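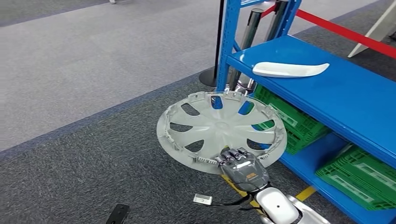

4.2 Order of the interview questions and its effect on feature ranking

The first round of interviews gave us a ranking that we could not fully trust. Participants were shown a list of 75 candidate features for the Warnley scheduling tool and were asked to place each one in a group: needed now, useful later, or not needed. The list was always shown in the same order. When we compared the results with the support tickets from November, the features near the top of the list were chosen as "needed now" much more often than the tickets would suggest.

To check this, Stan and Ionescu prepared a second version of the list with a random order for every participant. All other conditions were kept the same — the wording, the length of the session and the person who asked the questions. The second round was done with customers of Prirside, who use the same tool but did not take part in the first round.

The difference between the two rounds is described below.
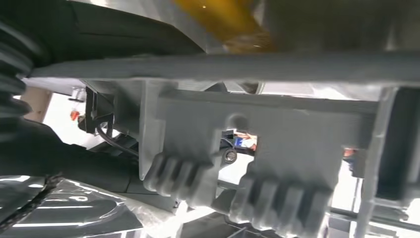

Three features lost their place among the first ten when the order was random. These were the shared calendar, the export to spreadsheet and the dark color theme. The shared calendar is an interesting case, as the product team had already started to build it after the first round. We do not say that this decision was wrong. Customers who have the feature may still use it often, and our method only asks what they believe they need.

We also looked at the written comments. In total 1,349 comments were collected, and two of the authors (Karagiannis and Nedeljković) read them separately and marked each one as a request, a complaint or other. Where they did not agree, the comment was discussed until one label was accepted. Many comments of the type "request" described in fact a problem with an existing feature, for example that a reminder arrives too late. We counted these as complaints, and this choice lowers the number of requests for new reminders.

One limit of the comparison should be mentioned. The customers of Prirside are larger companies than those in the first round, most of them with around 300 employees, and it is possible that a part of the difference comes from the size of the company and not from the order of the list. Dimitrov (personal communication) saw a similar effect of size in the Kandola survey, where small firms gave more weight to price. For this reason we use the second ranking in Section 5, but we report both.

Contact: Danica Stan, corresponding author | Copyright 2024 the authors | Back to top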